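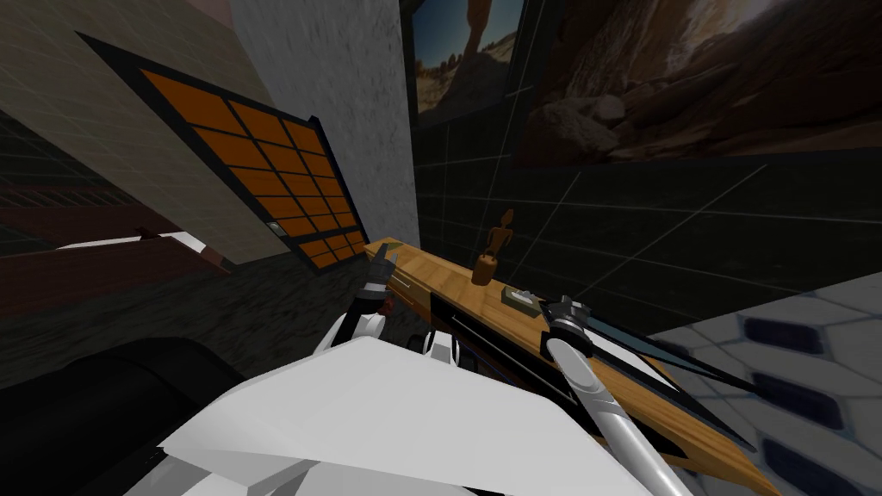
Comparing two grippers in simulation

The purpose of this post is to record the results of a comparison between two gripper settings, carried out in simulation during May. Readers who followed the earlier entries on arm controllers will recognize the general method. The task was changed this time, and the scoring was made stricter.

Both grippers were modeled from the suppliers' drawings. The first, from Mestik, has slim fingers and a short stroke. The second, from El Khatib, opens wider but closes more slowly. Each was run through the same pick-and-place routine on a kitchen counter, using the Mikesora controller at its default gains. A total of 625 trials was completed for each gripper, with the starting position of the object varied between trials.

Two objects were used. The small box is the easier of the two, as its sides are flat and it rests squarely on the wood. The jointed wooden figurine is far more demanding. Its arms are narrow, its head is round, and a grasp that begins well at the shoulders can slide before the lift is complete.

The Mestik model performed better on the figurine. The El Khatib model was more forgiving with the box, particularly when the wrist arrived at a poor angle. Neither result was a surprise. What did require attention was the approach speed: above a certain point, both grippers pushed the figurine over before the fingers had closed. Adding a pause of 600 milliseconds before closing removed nearly all of these failures.

Raili Saarinen reviewed the logs and raised a fair objection. Contact friction had been set to one value for every surface, and this is likely to favor the slimmer fingers. The setting has since been corrected, and the figurine trials will be repeated in full.

Camera placement was held fixed throughout. A comparison of wrist and overhead views is planned under the Stadimside project, where the same counter layout will be used. The trial logs and controller settings are available on request.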